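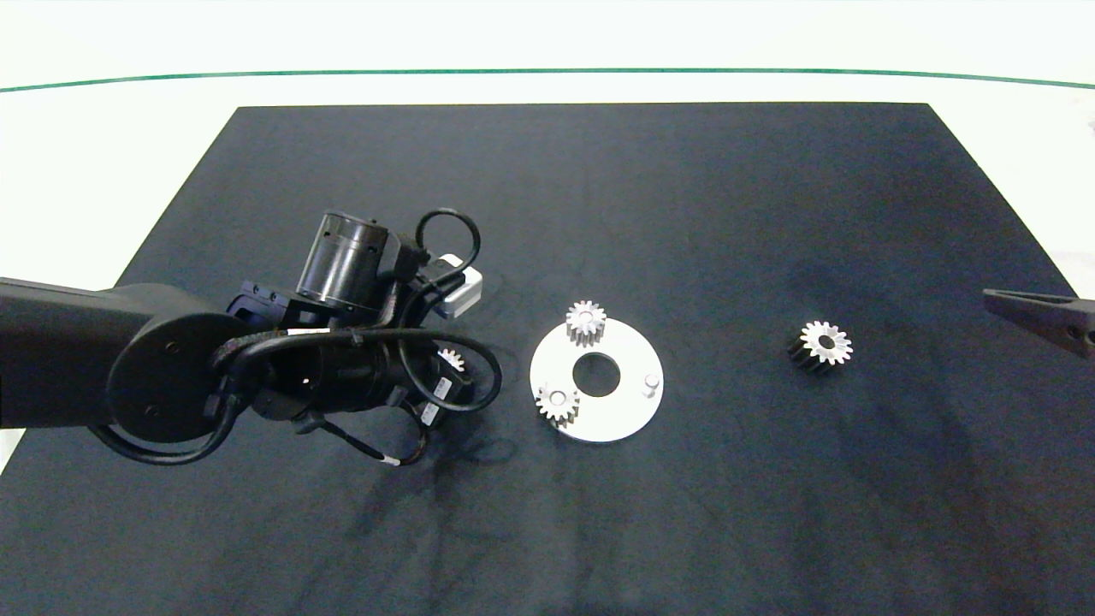
Speaker notes: Small gears on a bench, handling and assembly
Osamu Nishimura
Slot is 20 minutes plus questions. Keep water on the left side of the lectern.

Slide 1. Title
Say who I am and where I work. Nine years at Wovivari, first in repairs, then in parts inspection. The talk covers spur gears small enough to lose in a shirt cuff. No worm gears, no helicals. If someone wants helicals, talk to me at the break.

Slide 2. What the work is
Loose gears, a plate with posts, put each gear on its post so the teeth mesh and the train turns. On paper this is a two-line instruction. Most of the returns I looked at in repairs came from those two lines.
Pause here. Ask who in the room has assembled a gear train by hand. Wait for hands.

Slide 3. The surface
A dark cloth mat on a light table. Bright metal shows up on it, a dropped gear stays close to where it landed, and the teeth don't strike anything hard. On a bare tabletop a spur gear will stand up on its edge and roll.
The drawback is lint. Cloth sheds, and lint goes straight to the tooth roots. Shake the mat out at the start of the shift, then run a lint roller over it. Replace it when the smudges no longer brush off. We wash ours apart from the shop rags. Fabric softener leaves a film, so leave it out.
Smooth the wrinkles before you lay anything down. A plate sitting on a fold rocks when you press on it.

Slide 4. Laying out the parts
Plate in the middle of the mat. Loose gears to one side, flat, not touching. We used to let people park gears on the plate while they worked. I'm against it. A gear resting near the rim looks placed from three feet away, and the next person picks up the plate and it slides off.
Tell the Trundska story here if time is fine. (Training bench, two gears left on the plate at lunch, plate carried to the next room, one gear found under a radiator in May.) Skip it if I'm past six minutes.

Slide 5. Picking up
Hold by the teeth at opposite sides, or by the faces. Light pressure either way. Plastic-tipped tweezers for anything under 5 mm. Steel tweezers mark the tooth flanks, and you'll hear the mark later as a tick once per turn.
Don't pick up by poking something through the bore. People do this because it's quick. It burrs the edge of the hole.
Pass a sample gear around the front row now. Get it back before slide 8.

Slide 6. Onto the post
Bring the gear down level. If it's tilted it binds on the top of the post and feels tight, and then people push. Lift it off and start again. A correct fit drops most of the way under its own weight.
When there's a neighbor already in place, lower the gear until the teeth touch, then turn it slightly until they fall in. Half a tooth is the most you will ever need to turn it.
Demonstrate with the large wooden model. The model gears are in the gray tote, posts wrapped separately.

Slide 7. Checking
Turn the first gear slowly with one finger, one full turn. Feel for a tight spot. Then back the other way.
Look across the plate from the side at eye level. All faces should sit at the same height. One high gear usually means lint or a chip under it.
Only after that, a drop of oil on each post. Oil first hides the tight spot.

Slide 8. Numbers from our bench
332 assemblies checked, all by the same two inspectors. The most common fault was dirt in the teeth. Second was a gear not fully seated. Damaged teeth came a distant third, which surprised the shop more than it surprised me.
If asked: I don't have these split by shift. Ms. Wilczyńska has the inspection sheets and will share them on request.
Get the sample gear back.

Slide 9. Storage
Shallow trays with a lid, one layer deep. No bags. Gears in a bag rub each other every time it gets moved. Label the tray, then label the lid too, with the same part number. Our worst mix-up was part 2038 under the wrong lid, same tooth count, different bore.

Slide 10. Questions
Likely ones:
Magnetic mats? No. They hold filings as well as gears.
Gloves? Finger cots are fine. Full gloves catch on the teeth.
Can a gear that fell on the floor be used? Clean it, look at every tooth under the loupe, then yes.
Handouts are on the chair by the door. Pack the model, count the wooden posts back into the tote, leave the clicker with the room staff.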